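Event Planning Basics – Unit 4 handout
Children's parties: timing, headcount, the run sheet

Instructor: Sibusiso Rampersad
Read before class. Bring a pencil, we will be filling in a run sheet by hand.

1. Where we left off

Last unit was budget. You should have a rough number for your client family and a guest list. If you don't have a guest list you can't do this unit, so get one, even a fake one. Worksheet from unit 3 is still on the course page under file 3319 if you lost yours.

Reminder – for this course a "small" party is under a dozen kids, "large" is anything over two dozen. The big one we keep coming back to is the Rawat family party in May, 54 guests counting the adults. Two cousins' birthdays in one afternoon. Most of what follows comes out of that one, mistakes included.

2. Length of party

Toddlers: ninety minutes, tops. They fall apart after that.
Ages 4 to 6: two hours.
Ages 7 to 10: two and a half, three if there is a real activity in the middle.
Older: ask the kid.

Put the END time on the invitation. In bold if you have to. Parents who only see a start time will show up whenever. The Rawat invitations said "from 2:00" and that was it, and families were still sitting there at dinner time asking if there was any more pizza.

Nap times matter for the little ones. Late morning is safer than mid afternoon. Ask the parents, don't guess.

3. Headcount and RSVPs

Chase at one week. Text, don't email. Keep the message short: child's name, coming or not, allergies, is a brother or sister coming too. That last question saves you every time. Siblings are where the numbers go wrong.

Order food for the yes list plus a few. Party bags for the yes list plus a few, and make the spares plain, no names on them.

Three columns on your sheet:
yes
no
no answer (treat as yes untill you hear)

4. The run sheet

One page. If it goes onto a second page it won't get read. Everybody helping gets a copy, and one gets taped up in the kitchen.

Sample for a two hour party, age 6:

2:00 arrivals, coloring table, coats in the bedroom
2:15 first game (easy to join late)
2:35 main activity
3:05 wash hands
3:10 food
3:30 cake, candles, song
3:40 quiet game or story
3:50 bags, coats, shoes
4:00 done

Notes on this:
– arrival activity has to work with one kid or ten. Coloring, stickers, decorating a paper crown. No teams.
– noisy game before food, quiet one after. Never the reverse.
– cake takes longer than you think. Someone needs to have the matches in their pocket at 3:25.
– presents: decide ahead, open at the party or later. Later is easier. Keep the cards attached so thank you notes can get written.

5. Games, short list

Musical statues. Pass the parcel (a small candy in every layer, stops the tears). Treasure hunt, clues as pictures for non readers. Freeze dance. Pin the whatever on the whatever, match it to the theme.

Always have two more games than you need. One will flop. At the Rawat party the relay race was over in nearly no time and the helper in charge had nothing lined up behind it, so the kids found the garden hose.

Prizes – same thing for everybody, or no prizes. Your call but pick one and tell the helpers.

6. Theme

Covered next unit in full. For now: the theme goes on the invitation, the table and the cake. You can stop there. Do not theme the food so hard that kids won't eat it. Green sandwiches come home again. I have tried it.

7. Helpers

One adult for every 4 kids under five, fewer is fine for older groups. Give each adult a job with a name: door, kitchen, bathroom runs, photos, games. "Just help out" means they will stand by the chips and talk.

Whoever is on the door does only the door. Late pickups get written down with a phone number.

8. For next time

– Fill in the blank run sheet for your client family. One page!
– Write the RSVP reminder text, four lines or less.
– List five games with the stuff you need for each one.
– Have a rain plan if any part is outdoors. One sentence is enough, "we will move to the garage" counts.

Hand in on paper or post to the course page. Late work loses a point, same as always. Questions after class, I am usually in the room for a while packing up.
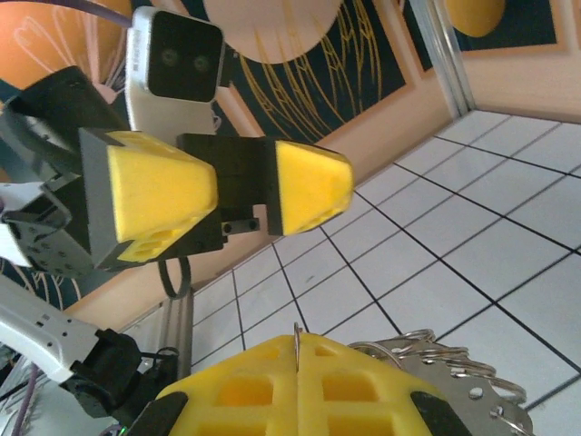
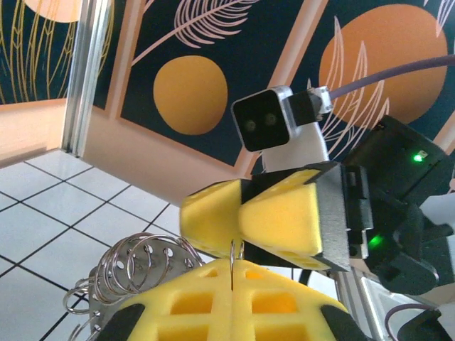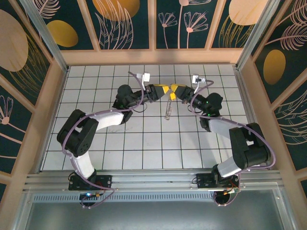

Yellow-tipped grippers, two close views and both arms from above.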